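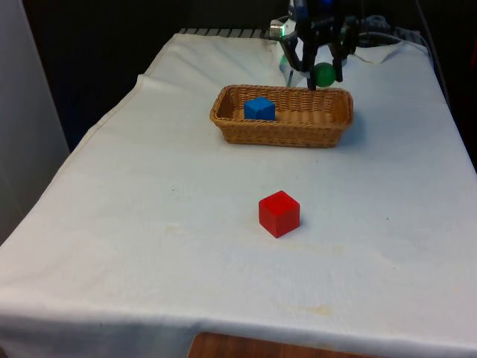 Opening. Welcome to the Drodley toy library evening, lovely to see so many of you out! Start with my favourite subject, the plain wooden block. We own 282 of them and they get borrowed more than anything with a battery in it. Point to the slide: one red cube on the cloth, one blue cube in a wicker basket, and already a two-year-old has a game (in, out, in again, for ages). Look at the worn corner on the blue one, too. I love that. PAUSE for questions about splinters, there's always one.

Why the cloth. Blocks on a bare tabletop are LOUD. A thick cloth takes the clatter out and gives little hands some grip. Stains are fine, wash it when you get to it.

Why a low basket. Kids can see what's in there and reach it without tipping the lot over. Tell the Hutville story here: 40 blocks in a deep tub, and the kids only ever played with the top layer! They swapped to shallow baskets and the bottom ones finally got a go.

Colour. Let them sort, but don't correct. Red in with blue is a perfectly good answer.

Borrowing. Sets go out for three weeks. The next block swap is in November at the Salian hall, bring your odd ones.

Hand around the sample basket, then tea.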